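Search this site Go

A Morning at the Robot Lab

Have you ever tried to teach somebody something without using any words? In May our class went to the open day at Stilari, where people teach robots, and that is pretty much what they do all day long!

The teacher holds a gripper in each hand – think of two big pinching fingers – and does a small job with them. The black and white square patterns on the grippers help a computer keep track of where they are.
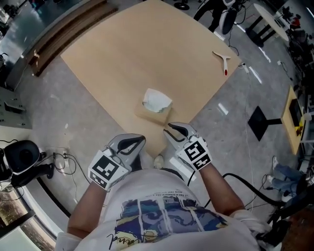 Efraín Puma

A tissue box may not sound very exciting, but just think how much your own hands know about one. They know it is light, and that it squashes if you squeeze too hard, and that the tissue on top is softer still. A robot has to learn every bit of that, and it needs to see the same job done over and over. One job at Stilari has been shown 262 times so far!

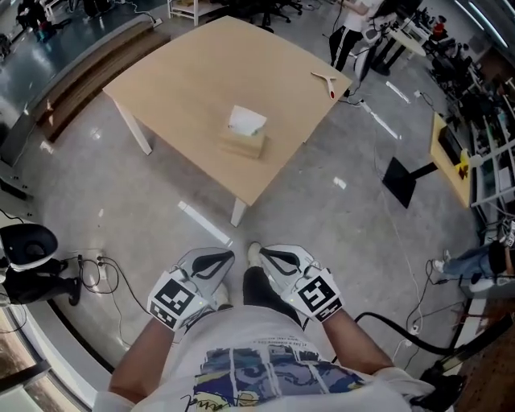
Two grippers, a table and a box of tissues.

You can try it at home with two pairs of kitchen tongs. Ask a grown-up first, then see if you can pull out one tissue and lay it flat on the table. My best time was 12 seconds – and I tore the tissue.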